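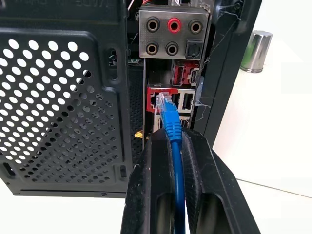
4 min read

About Kaleo Computers

Hi, I'm Rizwan Tanoli, and I run Kaleo Computers at 654 Cinmont Road in Girthorpe. We build desktop computers, we fix desktop computers, and we spend a surprising amount of the day looking at the backs of them. If you've come in with a tower under your arm, you've probably met me already. If you haven't, come on in, the door sticks a little in damp weather so give it a push.

I started fixing computers at my parents' dining table when I was in high school. A cousin gave me a dead machine and told me I could keep it if I got it going, and I had no idea what I was doing. I took every single part out, put every single part back, and plugged the monitor into the wrong socket. So for most of a weekend I believed I had a broken graphics card (I didn't, it was fine, I still have it in a drawer). I think about that weekend a lot when somebody comes in a bit embarrassed and says it's probably something silly. Maybe it is! Then you'll be home by lunch.

After college I worked for an office supply company, setting up desks full of computers for people who wanted them to work by nine in the morning. I liked the computers and I liked the people, but I never got to see any machine twice. You'd set it up, stick a label on it and move on. When the old key cutting place on Cinmont Road came up for rent I went to look at it during my lunch hour, and I signed the lease that month. It was 1000 square feet with terrible carpet. The carpet is gone.

Rana joined me the first November we were open. She came in to buy a network cable, ended up helping the customer ahead of her in line, and I asked if she wanted a job. She does most of the builds now and she is much neater than me with wiring. I do more of the repairs and the talking. If you call the shop and get a cheerful person who can tell you the status of your order without hunting for a piece of paper, you got Rana. If you hear paper, that's me.

What we do

Custom desktops are the biggest part of it. You tell us what you use a computer for, we ask you too many questions, and then we write up a parts list you can take home and think over. Our standard gaming and editing build starts at $1199, and we have smaller ones for homework, bills and photos. I'm happy to talk you down to a cheaper machine if the expensive one won't do anything extra for you. Please bring a list of the things you already own and want to keep using, especially monitors and speakers. It changes what needs to be on the back of the case.

We also do repairs, upgrades, cleaning, and moving your files from the old computer to the new one. We'll look at laptops too, though some of them are glued together in ways that make me sad, and I'll tell you before we start if I think it's a bad idea.

The back of the computer

I get teased for this, but I really do think most of the trouble people have with a desktop happens on the back panel. It's dark back there, it's against a wall, and you're usually feeling around upside down with one hand. On the tower at the top of this page you've got five round audio jacks and a square optical one on the same little plate, and only one of those round ones is bright red. Try finding the right one by touch under a desk! I can't do it either.

So every customer who picks up a machine gets the tour. We stand the tower on the table with the back facing you, and we go down the ports together. We start with audio and go on to USB, and when we get to the network socket I have you plug the cable in yourself so you know what the click feels like. Then we pull it out and do it again. Kids love this part. Grown men who told me on the phone they didn't need it tend to stay for the whole thing.

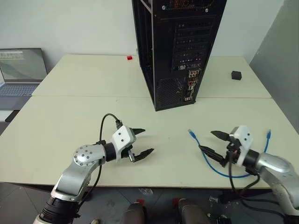 We do all of this with the side of the case off if you'd like, and I hope you'll say yes. People have owned computers for ten years and never seen the inside of one. We'll show you where the memory goes, where the dust collects, and which cables you can leave alone forever. You can hold the screws. You can ask me what anything is, and if I don't know I'll look it up while you're standing there.

The covers over the expansion slots get their own little speech. Each one can come off if you add a card later, and the cover should go in a bag with your spare screws. Please keep the bag. I have a shelf of covers from computers I can't identify anymore and I'd love it to stop growing.

How a repair works

Bring just the tower if you can, unless we ask you for the rest. You don't need to haul the monitor and keyboard across town, we've got ours. Write your phone number on a piece of tape and stick it on the case. We'll write down what you tell us is wrong in your own words, so if you say it makes a noise like a blender, the ticket says blender. Before we unplug anything from a machine we take a picture of how it came in, and we put it back the same way unless we've agreed to something different.

We'll call you with a price before we do any work. If you decide against it, come get your computer and there's no charge for the look. Most small jobs go home the next day. Parts orders take as long as they take, and Rana will call you when the box shows up.

Visiting us

Parking is behind the building, and you come in past the blue recycling bins. There's a ramp on that side too, which is easier if you're carrying something heavy. We open at ten in the morning and close at six, and I'm usually there by nine if you need to drop something off on your way to work - just knock on the back door, and knock loudly, I have music on.

We take old computers for recycling in any condition. If the drive is still in it, tell us whether you want it wiped or want it handed back to you, and we'll do that while you wait if it isn't busy. Cables are welcome as well. We test them, and the good ones go in the free box by the register. There are a lot of printer cables in there at the moment and I would be thrilled if you took one.

Kaleo Computers
654 Cinmont Road, Girthorpe
Ask for Rizwan or Rana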